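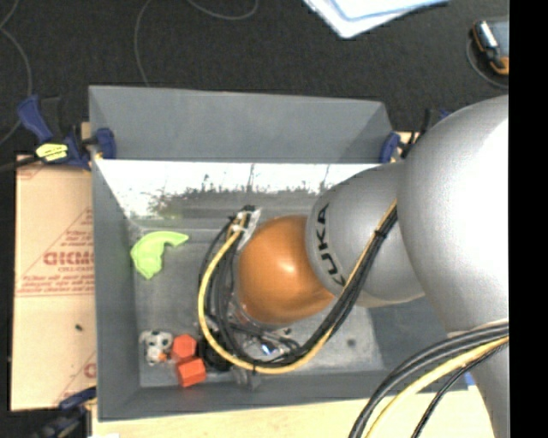 Charmaine Mtshali spent the winter comparing grippers, and she would like it known that the grippers were the easy part. Her group at Donderska runs a bin-picking cell built on a KUKA arm. Between September and the end of the trial, the cell made 2217 recorded grasp attempts with four end effectors, on a mixed set of toys, blocks and soft goods.

"People ask which gripper won," she says. "I can give them a table. Then I have to explain why half of the table is really about cables."

The four units were a two-finger parallel gripper from Bikano, an adaptive three-finger hand from Khumalo, a single suction cup, and a two-finger unit with compliant pads that the group assembled in house. Each was mounted on the same flange and driven by the same Wikine controller. The grasp planner was left alone for the length of the trial, apart from the geometry file describing each tool.

That restriction was deliberate, and Mtshali accepts that it cost some of the candidates. The planner had been written with parallel fingers in mind. It looks for two opposed surfaces and approaches along the line between them. A three-finger hand can use such a grasp, but gains little from it.

"The Khumalo hand was handicapped, yes. If I retune the planner for each tool, I am comparing how well I tuned it four times. I preferred a known bias to an unknown one."

The Bikano unit had the highest overall success rate. It did well on blocks and on anything else with flat sides, and poorly on balls once they were near a wall. The suction cup was fastest on smooth parts and close to useless on fabric and on molded toys with a lot of surface relief. The in-house unit was second overall, and it was the only one of the four that did not leave marks on the soft foam pieces.

Mtshali is more interested in how the failures were distributed. Of all the attempts, 838 ended without an object in the gripper. Her group sorted every one of these by cause, working from the controller log and the force trace at the wrist. The largest category was not a slipped grasp. It was an approach that the arm abandoned before the fingers closed.

"The planner finds a grasp on an object against the wall. The grasp is fine. The fingers would fit. But the wrist has to roll to get there, the hose bundle comes round on the wrong side, and we hit either the torque limit or the bin."

External cable routing is common on arms of this type, and she does not regard it as a defect. The bundle has to carry power, signal and air past several joints, and it needs enough slack for the full range of the last axis. Too little slack pulls at the connectors. Too much leaves a loop that hangs lower than the planner thinks anything hangs. The collision model in the cell covers the links, the flange and the gripper body. For most of the trial it did not cover the loop.

The group moved the tie point on the bundle three times. They then gave up on finding an ideal length and added a crude volume to the collision model – a fat cylinder, bent once – to stand in for the cables. Abandoned approaches fell after that. So did the number of grasps the planner was willing to consider in the corners.

"It is conservative. We lose reachable poses. I would still take a pose that is ruled out at planning time over one that stops the arm halfway down."

The bin itself caused a second round of corrections. Its walls slope, and in the first weeks contact with a wall was enough to shift it by a few millimeters, which put every later grasp off by the same amount. It was clamped from then on, and the calibration was checked after each tool change. A full change, including recalibration, took some 17 minutes. Most of that was the calibration.

Depth sensing she describes as adequate. Bare metal under strong light gives holes in the point cloud, and the planner fills these with the nominal floor height. Thin parts lying on the floor then disappear. Matte paint or a rubber mat would help, but either would change the friction under the objects, and she did not want to alter that in the middle of a comparison.

Asked what she would buy, Mtshali separates two cases. For boxed goods and rigid parts she would take the parallel gripper and spend the remaining budget on wrist sensing. For mixed items she would start with compliant pads on the same mechanism and add suction as a second tool, provided the changer did not add much length below the flange. Every extra centimeter there reduces the wrist angles available inside the bin.

The Khumalo hand will get a second trial with a planner written for it. The object set and the bin will stay the same, and the cable volume will be in the collision model from the first attempt.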